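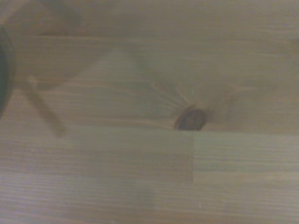 La Fundación Priso reparte 11 becas de estudio y abre la lista de mentores para el nuevo curso

22 de septiembre de 2019

¡Hola a todas y a todos! Soy Hacer Ersoy, coordinadora de becas de la Fundación Priso, y me toca escribir este comunicado todavía con la voz un poco tomada, porque ayer hablamos muchísimo. Entregamos las becas del nuevo curso en el salón de actos del instituto Bayram, con las familias, los tutores y un montón de hermanos pequeños corriendo entre las sillas (perdón a la primera fila).

Este año son 11 las becas, dos más que en la convocatoria anterior. Cada una está dotada con 1780 euros para matrícula, libros y transporte, y se paga en dos plazos: el primero ya está en camino y el segundo llegará cuando el instituto nos mande las notas del primer semestre. A quienes todavía no nos han enviado el número de cuenta, por favor, escribidnos esta semana. ¡Que luego vienen las prisas!

Las solicitudes se cerraron en julio y las leímos todas con calma. Hay futuros electricistas, una chica que quiere estudiar enfermería, dos hermanos que se presentaron por separado sin decírselo el uno al otro y un chaval que escribió su carta entera en verso. Me habría gustado dar más, y así lo dije desde el escenario. 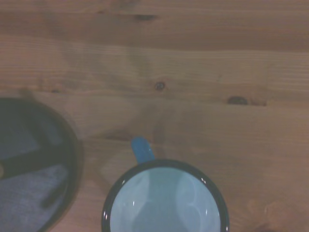
La gran novedad del curso son las mentorías. Cada becario tendrá a una persona adulta de referencia con la que hablar una vez al mes de los estudios, de las prácticas o de lo que haga falta. No pedimos títulos ni experiencia como docente, solo constancia y ganas de escuchar. Queremos que las charlas sean tranquilas, de mesa de madera y taza azul esmaltada, sin formularios de por medio, y que cada pareja busque el rincón donde esté más a gusto. Empezamos en cuanto estén formadas las parejas, y la primera reunión la acompañaremos desde la fundación.

Beril Duman, que fue becaria nuestra y hoy trabaja como delineante en Rurkside, se ha ofrecido a coordinar el programa. «A mí me ayudó el dinero, claro, pero lo que más recuerdo es que alguien me preguntaba cómo me iba», contó durante la entrega. Le aplaudimos un buen rato.

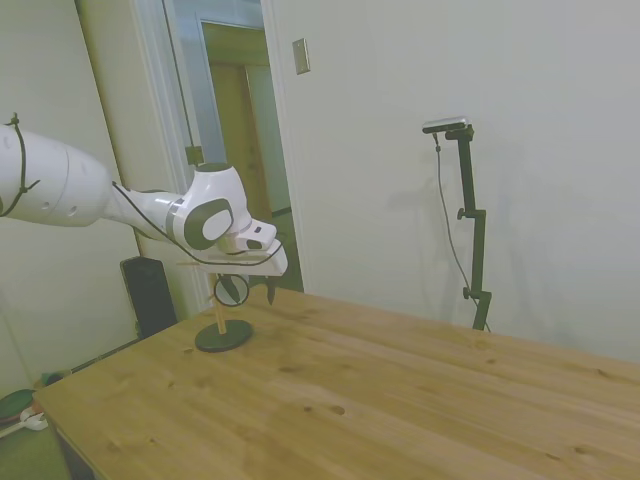

Beril atenderá a los interesados por las tardes en nuestra oficina de la calle Fladgate, y también se le puede dejar recado en conserjería del instituto. Si tenéis dudas sobre el compromiso que supone, venid y preguntad, que no obliga a nada.

Y gracias, de corazón, al profesorado de Bayram, que nos prestó el salón y se quedó a recoger, y a las familias que trajeron la merienda. Las empanadillas volaron antes de que yo bajara del escenario, así que el año que viene hablo menos.

Contacto para prensa y familias: Hacer Ersoy, coordinación de becas, Fundación Priso.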